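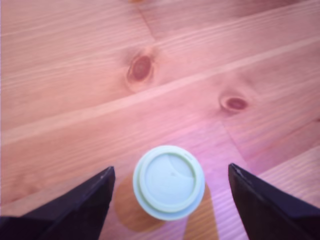

Hidon Cup, Skollham Caddy and Mindari Container: Three Months on the Kitchen Table

Posted January 16, 2020 by Ignacio Holloway

I bought these as part of one order from Chacko in October, when I was setting up a small kitchen with almost no drawer space. The cup was $15, the caddy was $15 and the container was $11. They aren't sold as a set. I've used each of them most days and am reviewing them together, mainly to save writing the same introduction more than once.

The cup

The Hidon cup comes in a few colors and mine is the pale mint green. I'd call it closer to white-green in daylight. The listing had 1,362 ratings when I ordered, and the complaints were nearly all about the lid, so I paid attention to that part.

The lid is round with a thick raised rim, and the middle sits lower than the edge. The rim gives you something to get your fingers around, and I haven't had trouble removing it. The recessed middle is less convenient to clean. Coffee settles along the inside of the ring and a quick rinse doesn't always move it. I use a bottle brush for a few seconds and that takes care of it.

I carried the cup in a backpack once, upright, and had a damp spot at the bottom of the bag afterward. I wouldn't do it again. At a desk or table it's fine. Tipped over by accident on the kitchen table, it let out a small amount, which I wiped up with a dish towel.

Heat retention is average. Coffee poured at seven was drinkable at eight and lukewarm by nine with the lid on. If you want something hot at lunch, buy a proper thermos.

The lid hasn't stained so far. I drink black coffee and sometimes tomato soup out of the cup, and I expected the soup to leave a mark. It did leave a smell for a day. Baking soda and warm water got rid of it.

The one marking on the lid is so small and faint that I can't read it without tilting it toward a lamp. I'd have liked the care instructions somewhere I could find them. The paper insert said hand wash only, and I threw the insert away before I remembered that.

The caddy

The Skollham caddy is a rounded chrome wire basket, made of thin rings on vertical rods, and it stands on small feet. I keep black utensils in it: spatulas, a ladle, a slotted spoon and a few others I rarely use. They're long, and they stand well above the top of the basket.

Open wire is the main reason I chose it. My old crock collected water in the bottom and I only found out when I emptied it. With the Skollham, anything that drips goes straight through to the table. You'll need a tray or a folded cloth under it if you put utensils away wet. I dry mine first and skip the tray.

There are no dividers inside, so the handles fan out in whatever direction they like. One always ends up leaning far to the side. Pulling out a spatula usually shifts everything else. I tried putting a smaller wire cup inside to hold the thin handles together, but it took up too much room and I went back to leaving it alone.

It hasn't tipped with a full load. It does slide if you pull at an angle, and the feet could use rubber pads. I bought stick-on felt ones, which came off after a week. The finish still looks the way it did on arrival, apart from some water spots that rub off with a dry cloth.

Cleaning takes longer than you'd think. Dust and grease collect where the rings meet the rods, and a sponge doesn't get in there well. I soak it in hot soapy water every other week and use an old toothbrush on the joints.

The container

The Mindari container is tall, square-edged, clear plastic, with a transparent lid. I bought it for spaghetti, then moved it to the table for rice and have since gone back to spaghetti. The shape is the best thing about it. It can be pushed close to the wall and doesn't waste the space a round jar would.

Being able to see through it is useful when making a shopping list. It also shows every fingerprint. Mine gets wiped down when the table does, and by the next evening it needs it again.

The lid sits flat and comes off easily. I wouldn't trust it for anything that has to stay crisp. Crackers were soft after four days. Dry pasta and rice have been fine.

There was a faint plastic smell when it was new. Two washes and a night with the lid off fixed that. My hand doesn't reach the bottom, so washing it means using a brush.

How they work together

I keep the container near the wall with the caddy in front of it, which leaves most of the table clear for cooking. It does mean moving the caddy whenever I want the pasta. If I had a wider table I'd put them side by side.
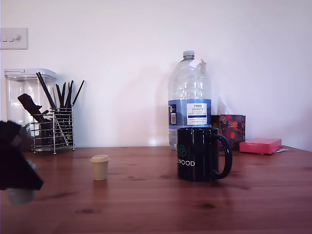 Rosalind Benavides wrote in to say that she has had the same caddy for two years and weights it with a flat stone at the bottom. According to her it no longer slides, and the stone goes in the dishwasher with everything else. She also stores her longest utensils with the heads down and the short ones with the heads up, so that they don't catch on each other. I've tried the second part and it helps a little. The short ones are harder to find, though.

Mavis Marchetti asked whether the container is tall enough for long fusilli. I haven't tried it. Regular spaghetti goes in with room left over.

Ratings

Hidon cup: 3 out of 5. Good size and an easy lid to handle. It leaks if tipped, and the inside of the rim takes extra cleaning.

Skollham caddy: 4 out of 5. Holds a lot and doesn't trap water. Needs better feet.

Mindari container: 4 out of 5. A practical shape at a fair price. Keep crackers in something else.

I'd buy the caddy and the container again. With the cup I'd probably spend a bit more and get one with a tighter lid, but I'm not replacing it while it still works.

Shipping from Chacko took six days. The caddy came wrapped in paper inside a box much too large for it, and nothing was damaged. The cup arrived two days after the rest in a separate package, with no extra shipping charge.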